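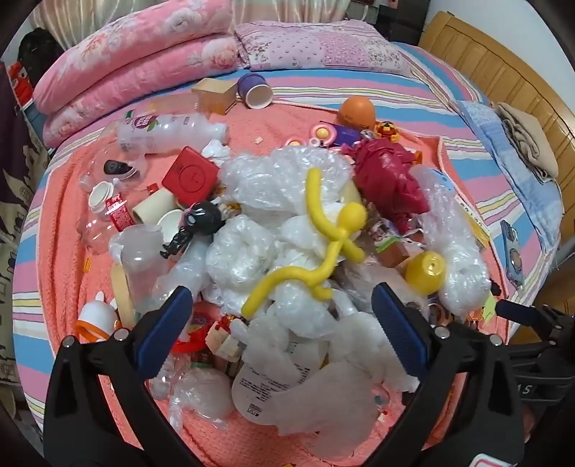
Figure 4-1. Mixed pile on a bed, with the pads of the hand-held gripper on either side.

Section 4. Recording Pile-Sorting Episodes on Soft Surfaces

4.1 Purpose

The Brosavden method compares two ways of teaching a robot to take a cluttered pile apart. In the first, the operator works from the top down. In the second, the operator takes whichever item can be gripped most cleanly, wherever it lies. Both sets of episodes are recorded with hand-held grippers and are later used to train the same control model. Section 4 applies to piles built on beds and other surfaces that give under pressure. For tables and hard floors, use Section 3.

4.2 Before You Begin

1. Confirm that both grippers have passed the finger alignment check in Section 2.
2. Wipe the finger pads with a dry cloth. Do not use alcohol on the pads.
3. Spread a thick blanket over the sheet. Leave a border of bare sheet on at least one long side so that the edge of the work area can be found in the recording.
4. Move pillows and quilts to the head or side of the bed. They may remain in view.
5. Open the Stubbs logging program and enter the site code and the pile number.

Note: Patterned bedding is allowed and preferred. Models trained only on plain sheets did poorly in the October trials when they met stripes or flowers.

4.3 Building the Pile

1. Select items from the site's own stock. Each pile must include rigid items, bendable items and thin film.
2. Lay the film and bags first, then place other items over and between them.
3. Add further bags on top until several items are partly hidden.
4. Do not arrange items by color, size or type.
5. Take one still from each gripper before the first grasp.

Caution: Keep glass, blades and open liquids out of the pile. Finger pads can close on an item the operator has not seen.

4.4 Recording an Episode

1. Hold one gripper in each hand with the fingers open. Approach slowly, with the pads angled toward the pile.
2. State the ordering rule for the episode (TOP or CLEAN) before the first grasp. Do not change rules within an episode.
3. Close the fingers until the item stops sliding. Lift straight up for a short distance, then move to the side.
4. If a second item comes up with the first, lower both and log the event as a double lift.
5. If an item cannot be gripped after three attempts, log it as refused and go on to the next.
6. End the episode after 20 grasps or when 600 seconds have passed, whichever comes first.

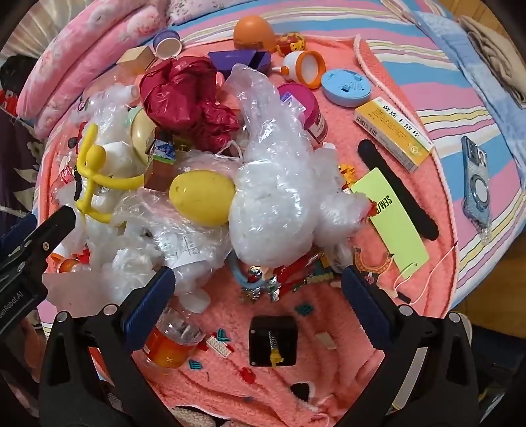 Figure 4-2. Bulging and crumpled bags among small toys and packaging. The bags are labeled as film in the log.

4.5 Labeling Film and Bags

Translucent bags are the hardest class to label. A bag may hide the item behind it, or may show enough of it to be named. Apply the following rules.

1. Label a bag as film even when its contents are unknown.
2. If an item is partly covered, label only the part that can be seen. Do not complete its outline by guesswork.
3. Where printed words are partly hidden, enter the letters that can be read and mark the rest as covered.
4. Where two bags touch and no border can be found between them, label them as one item and set the MERGED flag.

Note: Small parts lying apart from the main heap must also be labeled. Earlier versions of this guide allowed them to be skipped – that allowance was withdrawn on 8 Aug 2021.

4.6 Results to Date

The Fokness and Brarkness sites have together supplied 697 accepted episodes under this section. With the CLEAN rule, the trained model produced fewer double lifts on piles it had not met before. The gain was clear for rigid items and small for film. On piles made up mainly of bags, the two rules could not be told apart.

Sites should go on recording both rules in equal number. Roughly 200 further episodes are needed on bag-heavy piles before the comparison is repeated.

4.7 Closing the Session

1. Stop logging before the pile is cleared by hand.
2. Check the finger joints for threads and fibers from the blanket.
3. Upload the episodes and both stills under the same pile number.
4. Return the grippers to their cases with the fingers open.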